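Nundlow Wall Tile Sealer, matt finish, 4,000 ml

Nundlow is a clear sealer for tiled walls and floors in bathrooms, shower stalls and small kitchens. It goes into the joints and stays there, so soap and lime do not find a place to hold. It has a weak smell and leaves no shine on the tile.

We make it at our workshop in Herkbridge since nine years. The recipe was changed one time only, in August, when we took out the perfume. Customers with small children had asked for this many times.

Before you start

The joints must be clean and fully dry. Wash the wall with plain water and a soft brush, then leave the door open for one night. If your grout is new, please wait until the time given by the grout maker has passed. Old silicone in the corners should be removed first, the sealer will not stick to it. 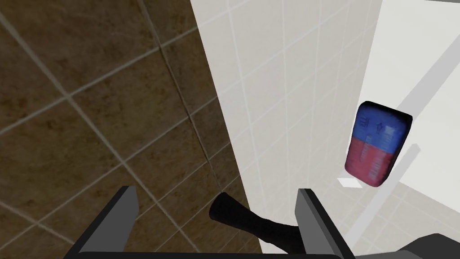
Tiled interior, computer-rendered view.

How to use

Shake the can well. Pour a little into a flat dish and put it on the joints with a narrow brush. Wipe the face of the tile with a dry cloth after ten minutes. Put a second coat on the same day if the joint still drinks water when you test it with a wet finger. Do not use the shower until the next morning.

On natural stone, try it first in a corner. Some light limestone becomes a little darker and this cannot be reversed.

Sizes and prices

Small can, 1,460 ml: 18.50
Large can, 4,000 ml: 41.00
Narrow brush, Flarard no. 9: 6.20

The large can is the better choice for a full bathroom with floor. An open can keeps for one year when the lid is closed well and it is stored above freezing.

Which product for which room

For balconies and other outside places please take Adugna instead, which is made for frost. Nundlow and Adugna should not be mixed, also not in two layers on the same joint.

Delivery

We send on every working day except Friday. Orders of more than 20 cans go by pallet, and for these we need a telephone number for the driver. Cans that arrive with a dent but without a leak are normal to use.

Questions about a special surface can be sent to Nazanin Dehghan at the Herkbridge office. Please write the kind of tile and the age of the grout in your message.

Prices checked Wednesday, September 23, 2026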